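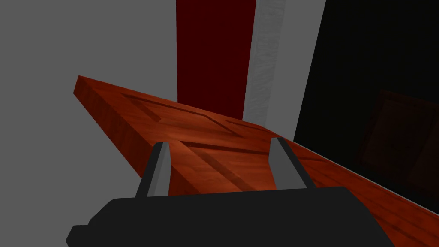 Eyelid Surgery at Clenside: Frequently Asked Questions

Am I a candidate for eyelid surgery?
Most patients come to us with loose skin on the upper lids or puffiness under the eyes. You should be in good general health. Tell us if you have dry eye, glaucoma or a thyroid condition.

Who will I see at my consultation?
Dr. Henrike Wegener or Dr. Pirmin Eberhard. The surgeon you meet is the one who will operate.

What kind of anesthesia is used?
Upper lids are usually done under local anesthesia with light sedation. Lower lids may call for general anesthesia.

Where are the scars?
In the natural crease of the upper lid. Lower lid incisions are made just under the lashes or inside the lid.

When can I wear contact lenses again?
Wait until your surgeon clears you. Bring glasses on the day of surgery.

Do I need to stop my medications?
Possibly. Aspirin, some pain relievers and some supplements raise the risk of bleeding. Do not stop a prescribed drug on your own -- call us first.

Will insurance pay for it?
Sometimes, if the upper lids block your vision. You will need a visual field test. Adoración Manzano in our billing office can send the forms to your insurer.

Is there a fee for the consultation?
Yes, $800 is not due until you book surgery, but the visit itself is free.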